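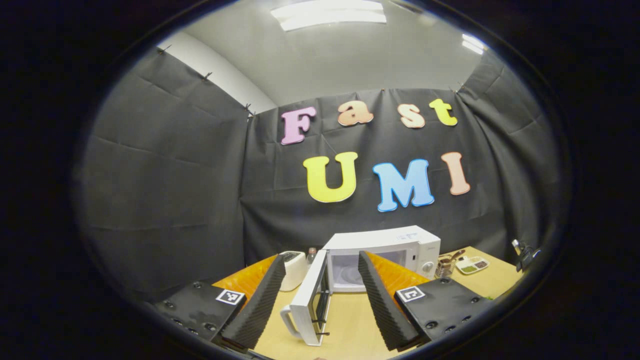
Can you put together a working hand-held gripper in a shared workshop without a big budget? We think so, as long as you have a free table, a few evenings and somebody patient with small screws.

CUNDELBRIDGE, February 29, 2020 – Hi from the Dromby workshop! We've been promising news on our gripper build for a while, and I finally get to share it. The Dromby Gripper is ready for visitors, and on open bench days you can come in and try it yourself.

I started this thing at my kitchen table with a pile of printed parts and moved it to the workshop when the pile got out of hand. The fingers took the longest. My first set was so stiff that it shoved things across the table, so we went to a ribbed shape that gives a little, in bright orange (my choice, and I'm not sorry!). Then came the ridged foam pads, the dark plates, and a printed square marker on each finger so the software can tell how far apart they are.

Most of our practice is kitchen stuff. Doors, handles, dials, the things everybody has at home and hardly thinks about. A microwave door is a surprisingly good teacher – it swings wide, it gets in your way, and you have to plan your hand around it.

The parts list comes to 60 pieces, counting every last screw. Plan on 90 minutes for the fingers and another 45 for the handle if your parts are already printed. Putley, the tool library down the street, has kindly lent us a second bench for the spring, and the folks at Viklund are cutting our next batch of foam.

Open bench sessions are free and limited to 5 people at a time, so please sign up at the front desk. Bring your own small screwdriver if you have one you like. Ours tend to wander off.

We're also working on a written build guide with all the files, and we hope to have it out by September. If you want to help test it, leave your email at the desk and I'll write back – maybe slowly, but I will!

Contact: Dromby workshop, front desk, Cundelbridge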